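2024年6月20日 阴，下午闷得很

早上到实验室，第一件事是给书“松骨”。书脊压开，从前往后捋一遍，再从后往前捋一遍，手法类似推拿。Obed说这一步要写进论文的实验设置里，我说写可以，不要用“推拿”这个词。他问那用什么。想了半天，写了“预处理”。

翻书这个课题做到现在，家里人的看法一直很统一：我妈认为我在给机器人当陪读。上次打电话她问，它现在能看到第几页了。我说它不看，它只翻。她沉默了一会儿，说那跟你小时候一样。

今天的正事是把评测重跑一遍。起因是上周我手贱，去看了录像。

本来一切都挺好。策略是拿将近3000条遥操作示教训出来的，输入是腕上相机加关节状态，输出一段动作，末端是细长的黑手指，搓起纸角，送过去，压住。成功与否由一个小程序判断，代号Lident，是去年的师兄留下来的，原理朴素：翻之前和翻之后各取一帧，比较页面上的文字区域，变化够大就算翻成了。曲线很漂亮，组会上放出来的时候，老板还点了两下头。他平时只点一下。

然后我看了录像。看到一半我把进度条拖回去，又看了一遍，再把页码念出声来。它一次翻了两页。再下一次，又是两页。还有一次翻过去以后纸弹了回来，弹到一半卡在手指上，字当然变了，Lident欣然判定成功。

所以我们那条漂亮曲线量的是“书有没有动”。书动没动这件事，风扇也能做到。

我把这话原样说给Obed听，他没笑，过了一会儿把实验室的风扇搬过来了。他这人就是这样，你说什么他都当实验提案。风扇对着书吹，Lident跑起来，判了好几次成功。他很认真地记到表里，方法一栏填的是“基线：风扇”。我求他别放进组会的幻灯片。他说，为什么，对照组很重要。

于是就有了这几天的活：重新定义什么叫翻了一页。

定义写起来比想象的烦。我的第一版是“页码恰好往前走一张纸”。听着没毛病，可是页码常常看不清，有的页干脆没有页码，插图页尤其爱这样。第二版改成比对正文：事先把整本书扫描一遍，每一页存下文字，翻完之后从腕上相机的画面里认字，再去库里查现在摊开的是哪一页。这样就算页码糊了，只要认出几句正文，也能知道自己在书的哪个位置。Obed给它起名叫Mollodix，理由是这个词在搜索引擎里没有任何结果。这是他命名的唯一标准。

认字的过程长了不少见识。因为得核对，我今天被迫读了很多遍同一本书。翻到的是讲典故的一篇，左思写《三都赋》，写了十年，写完没人理。书里说他没名气，没人脉，嘴又笨，不会推销自己。我当时一手端着咖啡，一手按着急停，读到这里感觉受到了冒犯。后来皇甫谧给他作序，大力推荐，命运的齿轮就转起来了。书里管这个叫“带货”。

我跟Obed讲了这个故事，翻译得磕磕绊绊，“带货”两个字尤其费劲。他听完问了两个问题：第一，十年里他有没有先投workshop；第二，皇甫谧现在还审稿吗。

上午的实验就卡在这一篇。书摆得歪，灯又打得足，右边那页白得晃眼，纸一拱起来，远一点的字就糊成一片。认字程序对着这一页报出来的东西颇有魏晋风度，意思飘忽，查库查不到。我调了曝光，它认出了“儒学世家”，认不出“左思”。再调，认出了“左思”，后面跟着一串乱码，看着像他本人口吃的现场记录。

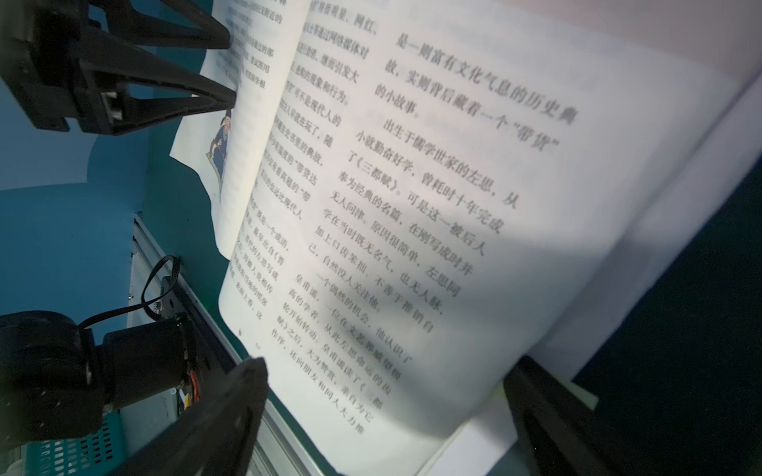
最后的办法很土：不指望整页，把画面切成小条，每条各认各的，认出来几个字算几个字，再让它们投票决定是哪一页。一条说“文艺界威望很高的学者”，一条说“命运的齿轮”，凑在一起就够定位了。糊掉的那些弃权。老板路过看了一眼，说这个思路有点民主。我不知道这算表扬还是审稿意见。

中午没去食堂，吃了柜子里的饼干，可能过期了，没看日期。有些东西不看比较好，录像也一样。

下午正式开跑。协议是这样的：同一本书，起始页随机，书的摆放角度每次由人重新放，放的人不许看策略的表现，免得心软。“心软”是我加的，因为我发现自己会偷偷把书放得正一点，像给学生画重点的老师。现在由Obed放书，我盯机器。Obed放书毫无感情，怎么别扭怎么来，有一回放完我怀疑他跟这本书有私仇。

一共跑200次。跑的时候人是不能走开的，每次结束要在表上写结果：单页，多页，没翻，翻了又回来，还有一栏叫“其他”。“其他”原本留给意外情况，结果这一栏内容最丰富。抄几条在这里：

手指搓了半天，搓的是自己的影子。

纸角搓起来了，停住不动，好像忘了下一步要干什么。超时。

翻过去了，又把刚翻过去的那页翻了回来，动作极其流畅。如果任务是往回翻，可以得满分。

压页的手指松早了，整本书慢慢合上，态度平和。

最后那条我看了特别有共鸣，我每次读综述也是这么结束的。

跑到中段的时候Olivares的同事打电话来，问他们那个触觉指尖我们用得怎么样。我说还没装。对方说上个月不是就到了吗。我说到了，在抽屉里，我们想先把没有触觉的结果做扎实。这话也对，也不全对。那盒东西拆开以后，里面的说明书折得太复杂，我和Obed谁也没能原样折回去，一直心虚。电话里对方很客气，说欢迎反馈。我反馈说包装很结实。

接着讲结果。晚上八点多跑完，Mollodix把所有录像过了一遍，我和Obed各自背对背人工标了一份，三份对到一起。程序和人意见不同的只有很少几条，逐条看过，有一条是程序对，我和Obed都错了。那条我们俩都写了“单页”，程序说多页，放慢了看，两张纸贴得严丝合缝一起过去的，肉眼看着就是一张。Obed盯着屏幕说，它比我们认真。我说它不用吃饭。

真正翻了恰好一张的，200次里有100次。

我把这个数算了好几遍，希望是某个地方除错了。太整了，整得像编的。Obed建议再跑一次，跑成一个不整的数，看着可信一点。我说这就叫学术不端了。他想了想，说也对，那就在正文里加一句“恰巧”。

一半。旧曲线上那个点，高得我都不好意思写在日记里。差出来的那一截，几乎都是多页。也就是说，这台机器的主要问题在于太勤快，一次干两次的活，而我们之前给它记的是全勤。

更难受的是消融实验。按计划，今天要顺手把腕上相机关掉再跑一小组，作为对照，证明相机有多重要。论文里那段话我四月份就写好了，写得很有气势，说腕部视角为纸角的精细接触提供了不可或缺的局部观测。相机一关，只靠关节状态，理论上它应该抓瞎。

它没有抓瞎。它照样伸手，照样搓，照样翻，成绩差一点，差得不多。看起来它根本没怎么看书，只是背下了一套动作，人家书摆得别太离谱，它就按那套动作来一遍。我们采的示教里，书的位置恐怕太规矩了。那将近3000条里有相当一部分是我采的，书也是我放的，放得四平八稳，还为此挺得意。

所以是我教的。我妈说得对，跟我小时候一样，不看，光翻。

把相机关掉的那组录像发给老板，他隔了很久才回，回了一个“嗯”。过了几分钟又回一个：“这个比原来那个有意思。”我琢磨了一会儿“有意思”。从前我投稿给Rurnlow那个研讨会，审稿人也说有意思，然后拒了。不过老板接下来发了一大段，大意是：原来的故事是“我们会翻书了”，这种故事一抓一把；现在可以讲“大家以为的会翻书是怎么量出来的”，把旧指标和新指标摆在一起，把关相机的对照摆上去，再去重采一批书放得乱七八糟的数据，看看策略会不会开始用眼睛。他说题目可以往评测方法上靠。

也就是说，四月份写好的那段气势磅礴的话要删掉。我打开文档，先把它剪切到另一个文件里存着。那个文件叫“以后可能有用”，目前已经比论文长了。

晚上和Obed吃面，边吃边排后面的事：

重采示教，由他放书，不许我碰。这一条他提的，我没法反驳。

换书。现在这本被翻了这么久，纸已经软了，页角有点发毛，书脊也认命了，往哪儿翻都顺从。新书肯定难得多。薄纸的、铜版纸的、胶装开得不彻底的，各找几本。Obed提出要不要试字典。我说先别，给自己留点自尊。

多页要不要细分。他主张分成“两张”和“更多”，我主张不分，错了就是错了。吵到面凉，决定分，因为他提到了一件事：如果是两张，手指可以再搓一下，把底下那张搓回来，人就是这么干的；如果是一大沓，那就只能重来。这倒是个正经理由。人翻书的时候会捻，捻一下感觉厚了，再捻一下。我们那台没有感觉，所以从来不捻第二下。说到这里两个人都想起了抽屉里那盒触觉指尖，又都没提说明书的事。

还有一条，给Mollodix加“不知道”。今天有几次画面糊得太厉害，投票投不出来，它还是硬给了一页，猜得离谱，一口气从左思跳到了书的最后面。弃权票多到一定程度就该老实说不知道，交给人看。Obed说这个功能也应该给我装一个。

截稿在十月，现在看还宽裕，我每次写“宽裕”这两个字，后面都没有好事，先这么记着。

回来的路上下了点雨，没带伞。进门先给我妈回电话，她问书翻到哪儿了。我说今天翻到一个写文章写了十年的人。她说那后来呢。我说后来有个厉害的人帮他说了几句好话，大家都抢着抄，把洛阳的纸抄贵了。她问那你什么时候能让纸贵一贵。我说我们现在主要是费书。

她又问，那机器人翻对了没有。我说一半一半。她说那也不错了，你刚学写字那会儿，一页作业本能擦破好几处。我说妈，这个不一样，我们有评价指标的。她说你们老师当年也有，就是红笔。

睡前又想到一个漏洞。Mollodix只看翻完以后停在哪一页，不看书有没有受伤。要是它把纸撕了，只要撕下来的那张刚好是该翻的那张，按现在的定义也算成功。爬起来在手机上记了一条：损伤要单列一项，翻前翻后各扫一遍页边。记完发给Obed，已经很晚了，他秒回：

“那碎纸机也可以做基线。”

我没回。明天早上去之前，得先把楼下那台碎纸机的插头拔了。

另，记得：灯往左挪一点再试，右页太亮。书架上那几本借来的别拿去做实验，有一本盖着图书馆的章。风扇还给隔壁。饼干扔掉。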